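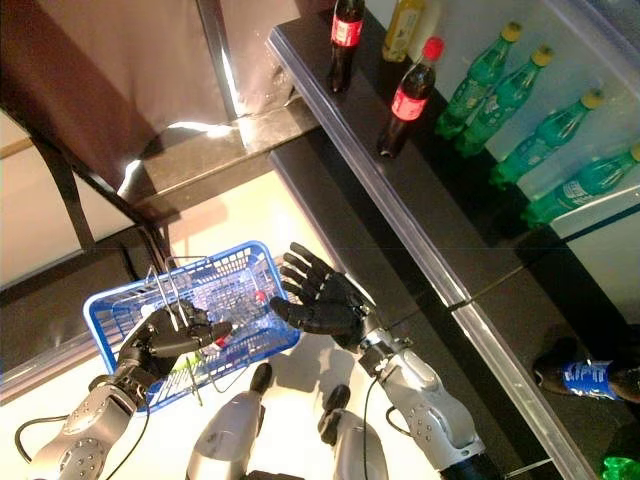 One hand on the handle, one hand free.

OK, thread. I've now read the Durnmont announcement twice and listened to the full interview with the head coach, and I still don't believe in this running back.

Remigiusz Urbańczyk comes over from Dromosar with 778 rushing yards last season. Every post about him leads with that number. I get it, it's a good number for our league.

But did anybody look at who he ran against? A big pile of those yards came against Haque, who were starting a guy at nose tackle who'd been their punter the year before.

Take the Haque games out and he's a decent back on a bad team. We already have a decent back. His name is Roman Bielecka and he's been sitting in our locker room this whole time.

And before I get yelled at: I like Bielecka, I'm not in love with him. He dances behind the line too much. He also doesn't fumble, and I remember what our November looked like when the ball was on the ground every other drive.

The club says the two of them will "share the load." I've followed Durnmont long enough to know what that means. It means the new guy plays until he's hurt and then everyone acts like depth was the plan.
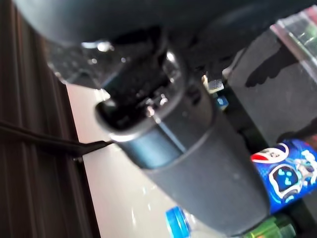
Gripper, close up.

Somebody in my replies says I'm ignoring the offensive line. Fair! Let's do the line.

Zbigniew Olszewski is back at center, good news, no notes. He's the best player on the roster and gets talked about maybe once a season, when he's out.

Left guard is a hole. It was a hole last year. The answer in the interview was "we like the competition in that room," and in my experience coaches say that when there's no starter in the room.

So you've bought a back who made his living on the left side in Dromosar, and you're going to run him behind a position you haven't filled. Please explain it to me slowly.

Also the new offensive coordinator, Vija Sproģis, ran a pass-first system at Vinitwood. Everyone has just stopped mentioning this. They threw on first down constantly! I sat in the rain and watched them do it to us.

Maybe she changes. Good coordinators do. I'd want to hear it from her, though, and so far all I've heard is other people telling me she's "excited about the weapons."

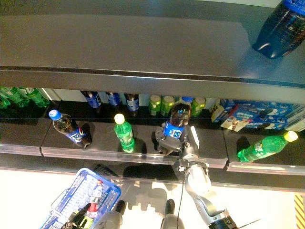 Vol. 2, No. 3

The preseason program is up on the club site, for anyone who wants it. Page after page on the signing, a small box on the defense. The same defense that let Vinitwood walk down the field with the season on the line, yes.

Piyumi Dissanayake wrote the one piece in there worth reading. She went back through the film on our third downs and the problem was the pass rush, every time. Our corners were covering for what felt like a week.

What did we add to the pass rush? Nothing that I can find. There's a mention of a linebacker "moving closer to the line of scrimmage." Closer. By how much, a yard?

A friend sent me the season ticket email with "over 700 already sold!" in big letters. Sold or renewed? I've asked the club account and I got a thumbs up emoji. That's not an answer to that question.

I renewed, by the way. So if it's renewals, I'm one of them, and it had nothing to do with Urbańczyk. I renewed back in February before any of this was announced.

To the guy calling me a Dromosar fan: I have never once parked legally in Dromosar. Leave me alone.

Back to football. The argument for the signing that I take seriously is pass protection. People who watched him every week say he picks up the blitz. If that's true it matters more than the yards, and it would fit what Sproģis does.
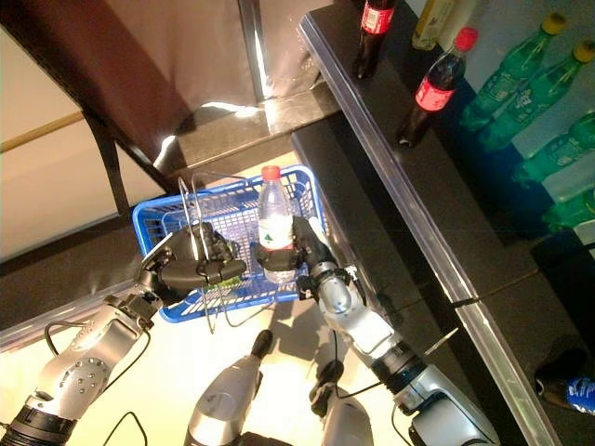
But then sell it to me that way. Show me the clips of him stepping up into a linebacker. The highlight video they put out is all long runs, and in half of them the safety takes an angle I wouldn't take in flag football.

I went looking for the blocking clips myself last night. Found a couple. One is really good, he stones a guy. On the other one I think he's just in the way, but the quarterback got the throw off, so fine.

Somebody asked for a prediction. Bielecka starts the opener, Urbańczyk gets the goal line carries, and by the middle of the season we're throwing it all day and arguing about left guard.

Opener's at home against Haque, so he'll probably run for a mile and I'll have to hear about it until the bye. Kickoff is at 2 and I'll be in the usual seats. Mute me now if you need to.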